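The odds-and-ends bin: a small gallery

I have never believed in the odds-and-ends bin. Every house I've lived in has had one, usually a drawer, once a wicker trunk, and the theory is always the same — put the homeless bits in one place and you'll know where to look. What you get is one place full of things you no longer look for.

Nabila Bouazza disagrees, and since she talked me into putting this page on the site, she can take the complaints. Her view is that a shallow metal bin with sloping sides beats any drawer, as everything slides to where you can see it. I remain to be convinced. Things also slide to where they can sulk in a corner, and a metal floor scratches if you so much as look at it.

I have kept my remarks short. Click through if your browser lets you; the page was put together in April and I haven't tested it on a phone.

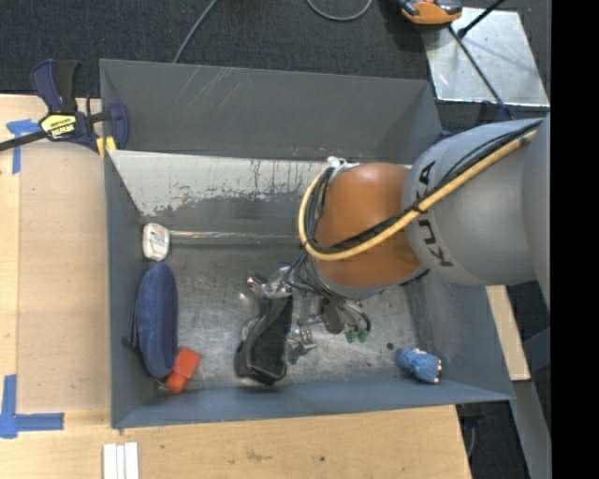
Blue pad on its edge by the wall, a little printed packet above it, something small and blue over to the other side. The scuffs on the floor don't surprise me.

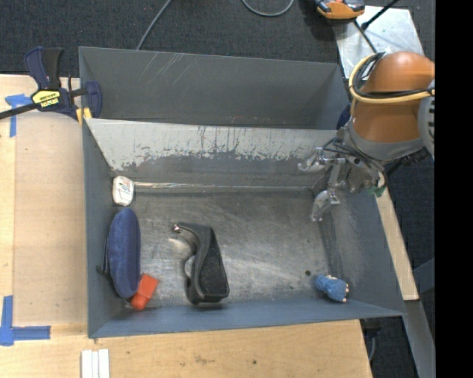

With a black shoe insert in the middle. I have yet to meet anyone who can say where the other one of a pair has gone.

My main objection is to the mixing. Footwear bits, foam bits and knitted bits have no business sharing a floor, and a single divider would sort most of it. Nabila says dividers are fussy and that people stop using them by the second week. Perhaps. People stop using the bins too, in my experience, and then you've a bin to store.

Ghizlane Ouazzani wrote in to suggest labels on the outside. Labels for what, though? "Various"?

If you have a bin you're prepared to defend, send it to the Jivthorpe page and Iman Naciri will add it to the next batch. Please don't tidy it first. We had 66 sent in last time and I'd swear half of them had been arranged.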